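Monday, March 17, 2025

Back from the lab with a sore thumb and a bag of cold fries, so I'm going to get this down before I fall asleep on the keyboard. My thumb is fine, really! But today was the first time I've been a little bit scared of the gripper, and I want to remember how it went before I turn it into a funny story.

We were on the tidy-the-table task again. Cups at the back against the wall, drinks in front, one arm working and the other one parked out of the way. It's the same task we did most of February, and I could do the reset in my sleep, which I guess was part of the problem. I came in early and started with the paper cups, because paper is the honest test of whether the grip settings are any good. You squeeze too hard and there goes your cup.
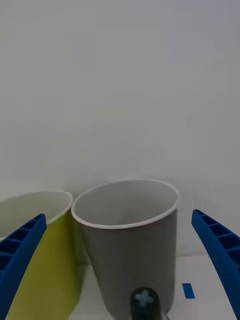 So I'd spent the first hour on approach only, fingers open, stop, back off, go again. All of that was lovely. Mesfin Endale was on the other keyboard reading me the numbers from Banness (that's our control layer, the thing we wrote on top of everything, and every bug in it belongs to us, ugh) and we were both in a good mood. He wanted to go straight to bottles before lunch. I said sure. Bottles are easier, they're stiff and they have some weight to them and I don't wince every time the fingers come in.

The first few picks went well. Then on one of them the arm closed on the green bottle, lifted, came to the place where it should set it down and open, and just sat there. I sent the open command. Nothing. I sent it again. Banness threw a 3501, which in our code means "command received while busy," and busy with what, please? It was holding a bottle! There was nothing else to be busy with.
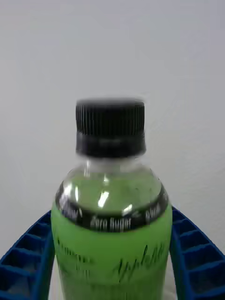

Zero sugar, and zero interest in letting go.

And then I did the dumb thing. I figured it was frozen, so I reached in and took hold of the bottle by the cap to ease it out. I had one hand on it and the stop button was all the way on the other side of Mesfin, because we'd moved it last week to make room for his second monitor. I'd wiggled the bottle maybe a finger's width when the whole pile of commands I'd sent went through at once. Open, close, open, close, with my thumb along for the ride. It caught me on the second close, right across the nail. Mesfin hit the stop. The bottle fell over on the table and rolled and I said a word I won't write here.

It didn't break the skin. It's more of a dent, and it's purple now. The fingers have a lot of give in them and we run a low force for the cups, and I keep thinking about what would have happened on a day when we'd been running something heavier.

We spent the afternoon on the why. The log had nearly 3000 lines in it for a single pick, most of them the same status message repeating. What we think happened (I say think, we haven't made it do it again on purpose yet) is that the grip check was waiting for a reading to settle, the reading kept jittering by a hair, and the check is allowed to wait 1000 milliseconds and then start over. Start over! Who wrote that? I wrote that. It was supposed to give up and raise a fault. And in the meantime the queue holds up to 200 commands and saves every one of them for later like a squirrel. 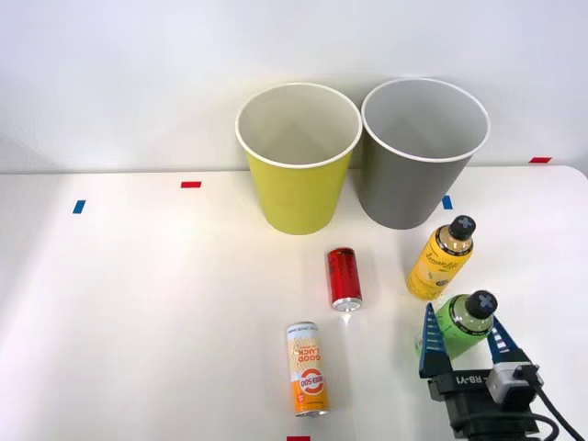

The fixes are boring and I'm glad of it. The wait gives up after one try, the queue gets emptied on any fault, and the stop button goes back on my side and gets screwed down so that it can't wander. The last one I did myself before I left. Mesfin wants us to try to bring the fault back tomorrow with the same layout, both cups at the back, the two cans lying down, the yellow bottle standing off by the gray cup, everything where the tape says. He also wants to know whether it only happens with the green one. I doubt it, since the yellow one has the same kind of black cap with the same white X on it, but I've been wrong once today already. The striped can says GOOD LUCK down the side in big orange letters and we're leaving it in. New rule too, and it's going on paper on the door: no hands past the table edge unless the button is pressed in. Frozen doesn't count as stopped.

I had to write it up for Brullusex too, they pay for the bench time and they want every injury on the form, even a thumbnail. There's a box for "days lost" and I put a zero in it. Then I drove home along the water through Ralorport with the heater on and my thumb stuck up on the wheel like I was hitching a ride.

I should call Mom tomorrow. And buy ice.

14 shares · 3 comments

Comments

paredes_bench: Same setup trouble over here, our queue did this with a door latch. Nobody's hand was in it, thank goodness. Did you look at whether the status messages were crowding out the open command?

kettle_and_wire: Please get the nail looked at if it throbs overnight. Mine went black and I lost it a month later.

Mesfin Endale: For the record, I've moved the second monitor.

Recent entries

Paper cups, one more time
A February of resets
Visiting the Paredes shop
What I keep in my bench drawer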